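Gekdale's new pay policy, and why I'm not clapping yet

14 June 2024

So Gekdale is going to hand every hourly worker at the Drunach warehouse a $500 retention bonus in August. The local business page ran it as good news. I read the notice twice and I still have questions.

First, you only get it if you've worked 60 straight shifts without an unexcused absence. A sick kid counts as unexcused unless you call in five hours ahead. Who knows at 1 a.m. that their kid will be sick at six?

Second, it's a bonus. The base rate hasn't moved. Spread over a year of full-time work, $500 comes to less than 25 cents an hour before taxes, and next year it can vanish without anyone having to announce a pay cut.

Ovo tried the same thing at its Wan plant and 104 people signed a letter asking for a plain raise. They got a pizza lunch and a survey.

I'd love to be wrong. Put it in the hourly rate and I'll write a nicer post.
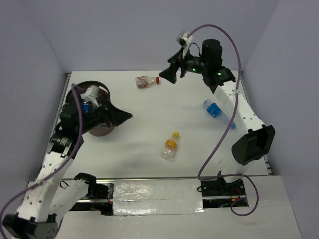
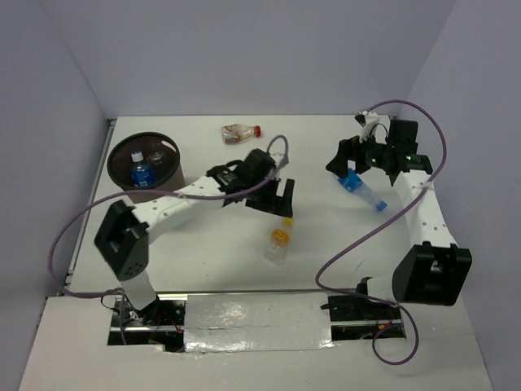

Hongmei Qiu wrote in to say that I'm being too hard on them, that $500 in one check covers a car repair in a way a few cents an hour never will, and that she'd take it tomorrow. Fair enough, but would she make the 60 shifts?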